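Testbericht: Greiferüberzüge von Rellen an einer Zelle mit zwei Armen

Veröffentlicht am 2. November 2024

Seit August benutze ich die Stoffüberzüge von Rellen an unserer Zelle, die bei uns Pan heißt. Gekauft habe ich 3 Sets über den Händler Bemmont. Ich schreibe diesen Bericht, weil ich vor dem Kauf auf Deutsch fast nichts darüber gefunden habe.

Montage

Man zieht den Überzug von der Spitze her über den Finger und spannt ihn hinten mit einem kleinen Gummiring. Beim ersten Mal habe ich sehr lange gebraucht, heute sind es 9 Minuten für die ganze Zelle. Die Anleitung ist leider nur ein Blatt mit Zeichnungen. Wichtig ist, dass die Naht außen liegt, sonst schließt der Greifer schief. Danach fahre ich die Finger ganz auf und kontrolliere über die Kamera am Handgelenk, ob beide Spitzen frei sind. Kleine Falten am Finger stören mich nicht – die Spitze muss aber glatt sitzen.

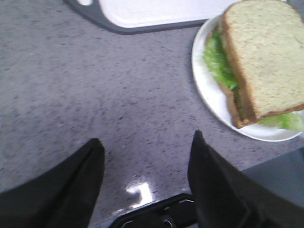
Im Betrieb mit Lebensmitteln

Unsere Aufgabe ist das Belegen von Sandwiches, also weiches Brot und Salat. Mit den nackten Fingern hatte ich oft Druckstellen in der Krume, und die Salatblätter sind gern weggerutscht. Mit dem Stoff konnte ich die Greifkraft niedriger einstellen. Das Blatt fasse ich am Stiel, weil die dicke Rippe mehr aushält als der krause Rand. Beim Brot nehme ich die Scheiben von der Seite.

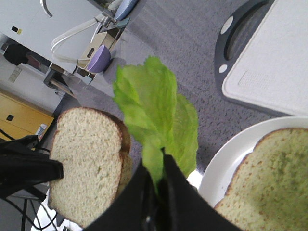 Salatblatt im einen Greifer, zwei Brotscheiben im anderen.

Pflege und Verschleiß

Der Hersteller nennt keinen Wechselabstand, deshalb habe ich selbst einen festgelegt. Nach 300 Griffen wasche ich die Überzüge mit der Hand, nach 3.000 Griffen kommen neue darauf. Der Stoff wird zuerst an der Innenkante dünn, dort soll man regelmäßig mit dem Fingernagel prüfen. In die Waschmaschine habe ich ein Set einmal gegeben, danach war es zu eng und ließ sich nicht mehr richtig aufziehen. Nach jedem Wechsel muss man auch den Nullpunkt vom Greifer neu setzen, weil der Stoff ein wenig aufträgt.

Vergleich

Früher hatte ich die Silikonkappen von Nirkholm. Diese sind leichter zu reinigen, aber Brot klebte daran fest, und beim Öffnen ging die Scheibe manchmal mit. Für feste Teile würde ich sie wieder nehmen.

Bewertung

Für weiche Ware bin ich zufrieden und bestelle wieder. Einen Punkt ziehe ich wegen der Anleitung ab, und die Gummiringe dürften etwas stärker sein. Ersatzringe gibt es bei Bemmont leider nur zusammen mit einem kompletten Set.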